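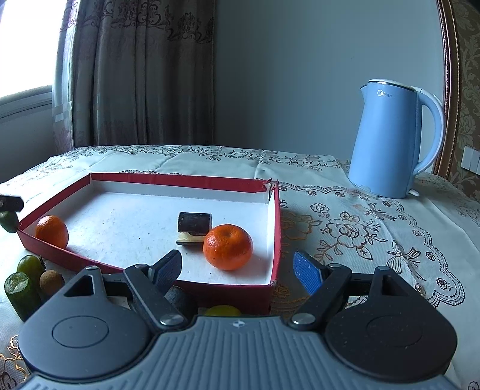
Bravitz 635 jigsaw, 1,000 pieces. 3 stars

Bought 8/5/18, finished it last night so writing this quick before I forget. Picture is a harbour, lots of sky. Too much sky. Pieces are a decent thickness and click together nicely, you can lift a finished bit and it holds. Cut is good too, no two shapes the same that I noticed.

Now the bad. Dust everywhere, had to wipe my hands every few mintues. Colours on the poster darker than on the pieces, so the boats were a right pain. And one piece missing, bottom edge. Emailed Bravitz, reply within 24 hours, they dont send single pieces, only a whole new puzzle. Fair enough I suppose but I'm not doing that sky twice.

My last one was a Heltow, dearer but no dust at all. Would buy Bravitz again if on offer. Not at full price. Delivery fine.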